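Skastero wants to build your furniture. Farah Gunawan wants to see the bill first

Farah Gunawan has spent eleven years running the back end of a furniture rental business, and she has a habit of answering sales talk with a price. When I asked her what she thought of Skastero, the two-handed assembly robot that Cedavo now offers by the month, she said "3795" and went back to her coffee.

That is the monthly fee in dollars, on a one-year contract. It covers the machine, the software and a person on the phone. Delivery is extra, and so is training the robot on any piece of furniture that isn't already in the Cedavo library.

"They say it learns your catalog," Gunawan said. "I have 319 items in my catalog. I asked how many it would know on day one and I got a very nice talk about the future."

Her company, Siregar, rents tables, chairs and shelving to people setting up offices for a few months at a time. Everything goes out in pieces and comes back in pieces, usually with something loose. She was offered a trial in April and took it. She is still deciding whether to sign, and she was happy to talk as long as I didn't write that she was excited.

"I'm not against it," she said. "I'd love it to be true. My wrists would love it to be true. But the brochure has a line about 400 assemblies a week, and I asked them, 400 of what? If it's 400 of the same stool, fine, good for the stool." 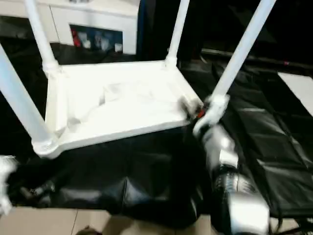
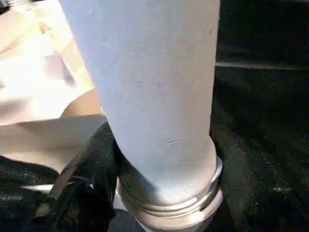 Tables are the reason Gunawan took the call in the first place. They make up most of what Siregar rents, and a table that wobbles comes back with an angry email. She talks about legs the way a mechanic talks about brakes. The part she cares about is the joint, and she likes that the gripper goes in low, right where the leg meets the corner of the upturned white table. "That's where I'd put my own hand," she said. "So somebody over there has put a table together at least once." What she wants to know is how hard it holds, and for that she has only the company's word. A small plastic table also forgives a lot, in her view. Her oak ones weigh more than some of her staff can lift, and nobody from Cedavo has yet told her in writing what the arms can carry.

I put the question to Ivars Mägi, who handles customers for Cedavo. He said the limit "depends on the shape of the part" and promised a data sheet. It had not arrived when I finished writing this.

Mägi was more open about speed. The robot is slower than a trained person on a first build, he said, and he doesn't expect that to change this year. "We're selling steady work over a long day. A person gets tired after lunch."

Gunawan laughed when I read her that. "My people get tired after lunch, and then they have a cookie and build another desk. What does his robot do when a screw rolls under the mat? I asked that too. It calls someone. So I'm paying for the robot and I'm paying for the someone."

She has done the math on paper, twice. With her current staff she would need to free up one full-time person to come out even, and the contract asks her to keep an operator near the machine whenever it runs. She read me that clause out loud. It is on page nine.

There are other choices. Prornska sells a simpler leg-fitting station that does one job and has no hands at all. Gunawan has seen it work at a supplier's shop and called it "boring, in a good way." It can't sort parts or turn a table over. It also doesn't come with a monthly fee.

So what would change her mind about Skastero? She wants a three-month contract in place of the full year, the lifting limit in writing, and a week with her own returned stock, scratched and missing bolts and all.

"Let them come and do my Monday pile," she said. "I'll make the coffee. If it gets through the pile, I'll sign in front of them."

Mägi said Cedavo would be glad to look into it. He did not suggest a date.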